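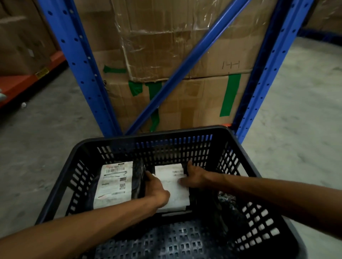
Folier is a collection of 825 records on how soft parcels are sorted by hand into picking baskets at the Stekutstead warehouse. It covers the basket, its contents and the order of handling between the rack aisle and the packing bench. Baskets are the black plastic crate type with slotted walls and a grid base, and a typical load mixes white and black mailers lying at different angles. Cartons, tubes and anything carried on a pallet are outside the collection.

Contents

records.csv: one row per parcel handled
baskets.csv: one row per basket
notes/: free text from the shift, lightly edited

Fields in records.csv

parcel_id: unique within a release
outer: white mailer, black mailer, other
label_side: up, down, edge, unknown
code_type: barcode, QR, both, none
grip: one hand, two hands
condition: flat, crumpled, torn

Crumpled means the surface is creased but the label can still be read by eye. If a fold crosses the barcode, condition stays crumpled and label_side is set to unknown. Black wrapping with no label in view is entered as other until the parcel has been turned over.

Known problems

Nine records have no basket number. Records from the Rengifo aisle use the old grip codes and should be converted with grip_map.csv before use. Weights were not taken.

Changes

Mar 23, 2020: duplicate rows removed, Finis codes dropped from the outer field.

Corrections go to Gladys Sotelo, with the parcel_id in the subject line.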